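About Tamell Community Bank

July, by Josué Honorato

Hi, I'm Josué, and I run the small business desk at Tamell. We opened on the Cukgate side of the river with 2 tellers and one very slow printer, and now we look after 2,213 accounts — mostly bakeries, repair shops, salons and the families who own them. I still open plenty of those accounts myself, and I love that part of the job!

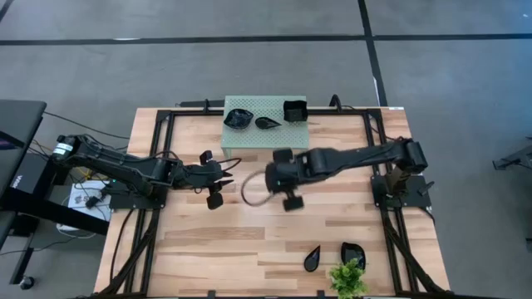 Do I need to live in Cukgate to bank with you?

Anyone in Cukgate or Cladgate can open an account, and so can anybody who runs a business in either town. Bring a photo ID and something with your address on it.

Last year we made 103 small business loans, and each one was read by a person in our own building (usually me or Kátia Peixoto, with a lot of coffee). If we turn you down, we call you and go over the numbers together, and you're welcome to try again in the spring.
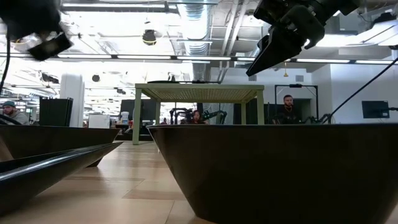

Mizanur Roy wrote to us that he'd like the Cladgate branch to stay open past five, and he'd gladly give up the early mornings for it. We're looking at the hours now — keep the letters coming.

Last updated: July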